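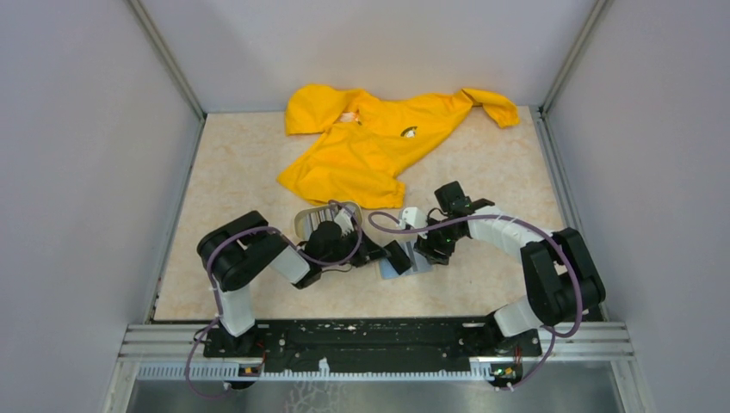 The yellow top, still not folded.

I have been putting off packing for the walk since the weekend, and instead of getting on with it I have been making tea and thinking about all the other times I've put off packing. There's a lot to think about! My mother used to have the cases by the door two days early. I am usually to be found at eleven at night on the landing, holding one walking sock and wondering when I last saw the other.

This time it's the path from Cuneck over to Gridotham, which I first did when I was 13 and complained about from one end to the other. I remember very little of the scenery and a great deal about a cheese roll that had been sat on. My feet hurt, it rained sideways, and when we came down into Gridotham the tea room had shut early and we had to sit in the bus shelter. I swore I'd never go back, and I've now been back 12 times, so that shows you how much my word is worth.

It's the middle stretch I love best, once you're past the reservoir and the track goes soft underfoot. You can go a good hour up there without hearing a car. In December it can be properly bleak, and I've turned round more than once, but in autumn the bracken goes that lovely rusty shade and the whole hillside seems to be breathing out.
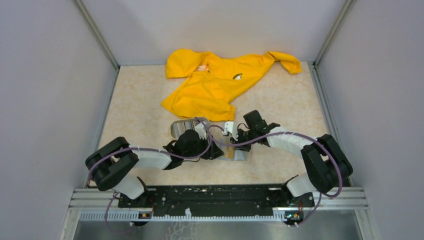
Yellow for the hill, so I can be spotted in fog.

I used to walk it in one long go, and these days I split it over two. I'm 61 and my left knee has opinions — mostly about going downhill, and mostly after lunch. There's a guest house called Tuhiwai at the halfway point, up a very steep drive (of course), where they give you a hot water bottle without asking and the porridge comes in a bowl you could wash a baby in. I booked it back in the spring and have been looking forward to that porridge ever since.

The other thing I do differently now is carry less. My old rucksack weighed as much as a small child, and I'd get home with half of it untouched: spare torch, second flask, a hardback novel once. Now it's waterproofs, one warm layer, the map, plasters, a big bag of raisins and enough cash for the honesty box at the farm gate, where the flapjack is a pound and worth three.

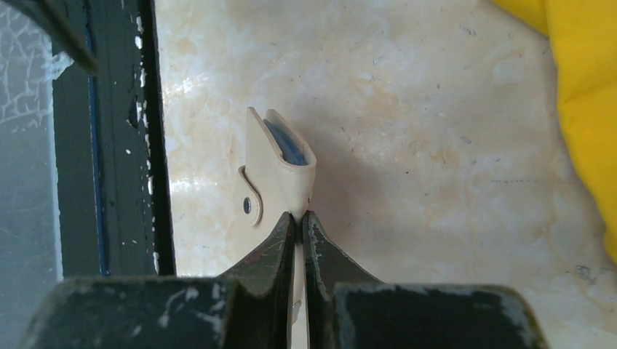
Beige outside, a bit of blue inside.

The forecast is roughly what you'd expect, which is to say a bit of everything. I don't mind. If it's dry I'll take the top path and eat my raisins by the cairn, and if it's wet I'll go round by the lane and be at Tuhiwai in time for cake. I'll write it all up when I'm back, knee permitting. Right, socks.

Recent posts
The great marmalade muddle
A wet afternoon in Gridotham
Seven soups for a cold week
Why I gave up on the allotment (and went back)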